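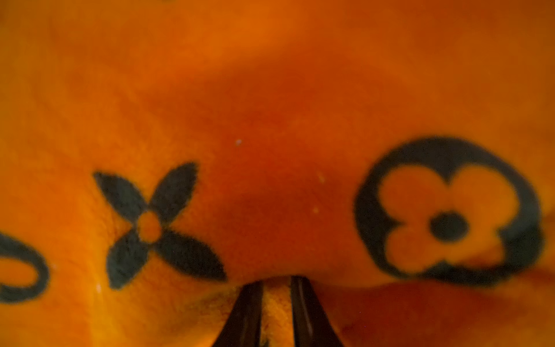
*Cámara de muñeca. Pinza cerrada sobre la tela naranja estampada.*

# Folalar: kit bimanual de sobremesa, ficha de evaluación y datos

Versión del documento: 12 de agosto de 2025
Responsable de la evaluación: Guadalupe Nava
Revisión técnica: Feven Tesfamariam
Proveedor del kit: Hisville

## Resumen

Folalar es un kit de dos brazos con pinza paralela, montados sobre un raíl frontal común, que Hisville entrega con cabina abierta por arriba, cámaras y software de grabación (Lâm). Este repositorio contiene los episodios registrados durante la evaluación, los ficheros de calibración y las notas de montaje. La tarea principal es la manipulación de tela: agarrar por una esquina, estirar, doblar y soltar.

El repositorio no incluye modelos entrenados. Tampoco incluye el firmware de los brazos, sujeto a la licencia del proveedor.

## Contenido

| Ruta | Descripción |
|---|---|
| `episodios/` | Un directorio por episodio, con vídeo y estados articulares |
| `calib/` | Intrínsecos de cada cámara y transformaciones entre bases |
| `anotaciones/` | Etiquetas de fase y motivo de descarte |
| `montaje/` | Notas de par de apriete, cableado y orden de arranque |
| `scripts/` | Conversión y comprobación de integridad |

## Cifras

- Episodios grabados: 519
- Episodios aceptados tras revisión: 446
- Frecuencia de muestreo: 20 Hz
- Duración mediana de un episodio aceptado: 486 muestras

Los episodios descartados se conservan con `aceptado: false`. El cargador los omite salvo que se indique `--incluir-descartes`.

## Configuración física

Los dos brazos se atornillan al raíl mediante placas negras independientes. La separación entre bases se ajusta aflojando las placas; después de cualquier cambio hay que repetir `calib/bases.yaml`, y el software no avisa si el fichero es anterior al desplazamiento. La cabina tiene paredes rojas en tres lados y perfiles de aluminio en las esquinas del fondo. El tablero es gris, con acabado de aspecto pétreo.

Los objetos secundarios (cesta blanca perforada, portalápices amarillo, libro de cubierta negra) forman parte de la configuración de mesa y no intervienen en las tareas de tela. Su posición no está anotada.

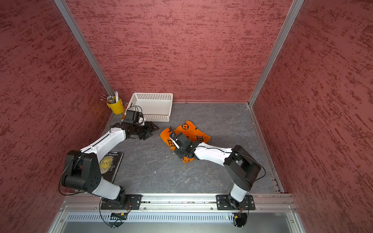

El cableado de los brazos queda parcialmente al aire. En la postura de reposo no interfiere, pero con el codo muy abierto el bucle exterior puede acercarse a la pared lateral. Lâm permite fijar límites articulares por software; los usados en la evaluación están en `montaje/limites.yaml`. Conviene cargarlos antes de habilitar los motores, no después.

## Cámaras

Se graban tres flujos de vídeo:

1. `muneca_izq`: cámara sobre la pinza izquierda.
2. `muneca_der`: cámara sobre la pinza derecha.
3. `fija`: vista general del espacio de trabajo.

La óptica de muñeca enfoca mal a distancias muy cortas. Con la pinza metida en la tela, la zona central del fotograma pierde detalle y solo se conserva textura útil hacia los bordes. Para estimar el punto de agarre es preferible combinar este flujo con el de la cámara fija. Los flujos se sincronizan por marca de tiempo del equipo anfitrión — no hay disparo por hardware.

## Protocolo de grabación

Todos los episodios son teleoperados. El operador inicia la grabación con ambos brazos detenidos y la cierra con una orden explícita. Las etiquetas de fase se asignan a posteriori:

- `aproximacion`
- `agarre`
- `tension`
- `pliegue`
- `suelta`

No todos los episodios contienen las cinco fases. En los de agarre a una mano falta `tension`. En los bimanuales, `tension` empieza cuando las dos pinzas sujetan la tela y termina al iniciarse el movimiento de pliegue o al perderse una esquina.

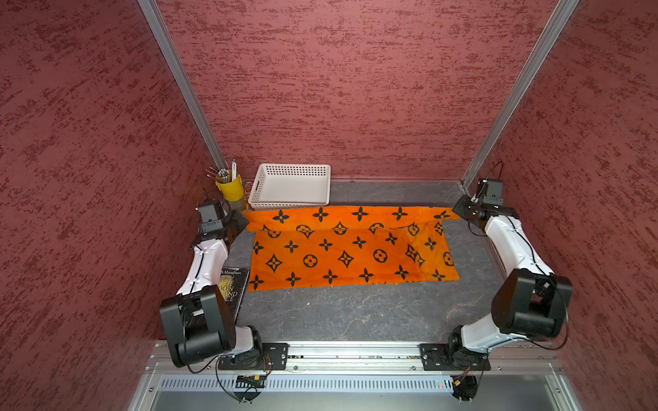

La fase de tensión fue la que más diferencias mostró entre operadores. Con la apertura de pinza por defecto, el borde se escapa si la tracción lateral se aplica antes de levantar. Nava fijó como norma elevar primero y separar después; los episodios anteriores a la norma llevan la etiqueta `protocolo: a` y los posteriores `protocolo: b`. No deben mezclarse en una comparación de tasas de éxito.

## Valoración del kit

**Montaje.** La documentación de Hisville cubre la parte mecánica con detalle suficiente. El capítulo de cableado remite a una revisión anterior de las placas y los colores no siempre corresponden.

**Repetibilidad.** Adecuada para tela. No se evaluó inserción ni ensamblaje.

**Pinzas.** Las puntas lisas entran bien bajo un pliegue, pero sujetan peor una sola capa. Homance suministra puntas con recubrimiento compatibles con la misma fijación; no se usaron en estos datos.

**Software.** Lâm graba sin pérdidas con los tres flujos activos. La pausa a mitad de episodio deja un salto en la marca de tiempo que `scripts/comprobar.py` detecta y no corrige.

## Limitaciones

- Una sola tela, con estampado de motivos florales oscuros. El contraste del dibujo puede facilitar el seguimiento visual frente a telas lisas.
- Una sola cabina e iluminación sin variación controlada.
- No hay medida de fuerza en las pinzas; solo apertura y corriente de motor.

## Uso

```
python scripts/comprobar.py episodios/
python scripts/convertir.py --entrada episodios/ --salida datos/
```

La conversión conserva los nombres de fase y el campo `protocolo`.

## Pendiente

- Repetir la calibración de `muneca_der`; el error de reproyección es mayor que en la izquierda (Tesfamariam).
- Ampliar `anotaciones/` con la esquina inicial de agarre.
- Ensayo con las puntas de Homance, previsto para enero.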